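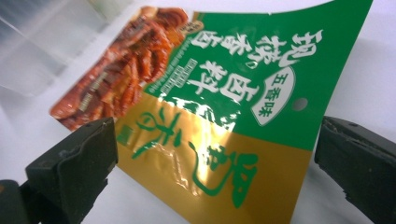
What was the money for in this period?

Re-shelving and relabelling the dry seasoning stock at the Lillden community kitchen store, so that flexible sachets can be found, dated and issued by the same method as tins and jars.

# Lillden store: progress report, second period

Monday, May 7, 2018

Grant line: Dalgleish small works, storage and stock control

## 1. Position

The work is on budget and one week behind the plan. Sorting is complete. Relabelling is complete for sachets and spice packets, and part done for bagged pulses. The stock sheet has been rebuilt and is in daily use. The delay comes from the late delivery of the second rail unit from Vullero, which affects section 4 only.

## 2. Sorting

All packets on the old seasoning shelves were taken down, checked for date and damage, and entered on the sheet. The count was 655 packets. Of these, 62 were past their date and were discarded, and 18 had split seams or pinholes and were discarded as well. The remainder went back into stock.

The old arrangement was by supplier. Packets from the same supplier often share a colour and layout, and the flavour is given in small type or in a badge to one side. Issuing errors were mostly of this kind: right maker, wrong flavour. The new arrangement is by use (braising, soup, dry rub, pickling, baking) and then by flavour.

## 3. Labelling

A good part of the braising group is printed mainly in Chinese. Five-spice braising seasoning, for instance, carries 卤料 and 香卤 in large characters on a green panel, with the flavour, 五香味, in an oval badge. Kitchen staff who do not read Chinese had been choosing by the photograph of the meat, and several products in the group have similar photographs.

Each product now has a shelf card with:

- the product name as printed on the front
- an English name
- the flavour, in both scripts
- the use group and shelf position
- the allergen entry, copied from the back of the packet

No sticker is put on the front of a packet. Stickers on the back are kept clear of the date and the ingredients list. Where the back could not be read with confidence, the product is held on the quarantine shelf until the supplier confirms the contents in writing. Two replies are outstanding.

## 4. Hanging rails

The first Rarnasar rail is fitted to the left-hand upright at shoulder height. Packets with a punched hang hole go on the hooks, one product per hook, oldest date at the front. Packets without a hole stay in shallow trays, standing on the long edge.

Points arising in use:

- Hooks as supplied are too long. When filled to the end they droop and the front packets slide off. A stop has been taped on at two thirds of the length.
- Heavier sachets tear at the hole if pulled downwards. Staff have been asked to lift them off.
- The card holders fit the rail lip but not the tray fronts. Tray cards are clipped on for now.

The second rail arrived on Friday with one bracket missing. Vullero has been told and will send the part at no charge. Fitting will take half a day.

## 5. Stock sheet

The sheet now records use group, flavour, date and quantity. Reorder levels are set for the braising and soup groups. The remaining groups need a further month of issue figures before levels can be set. A full recount is planned for October.

## 6. Spending

Rails, trays and card holders have been bought within the agreed equipment line. The printing line is underspent, as the cards were cut from sheet stock already held. We ask that the balance be moved to shorter hooks. No other change to the budget is requested.

## 7. Next period

1. Fit the second rail when the bracket arrives.
2. Finish the cards for bagged pulses.
3. Clear the quarantine shelf, or return what cannot be confirmed.
4. Replace the long hooks, subject to approval under section 6.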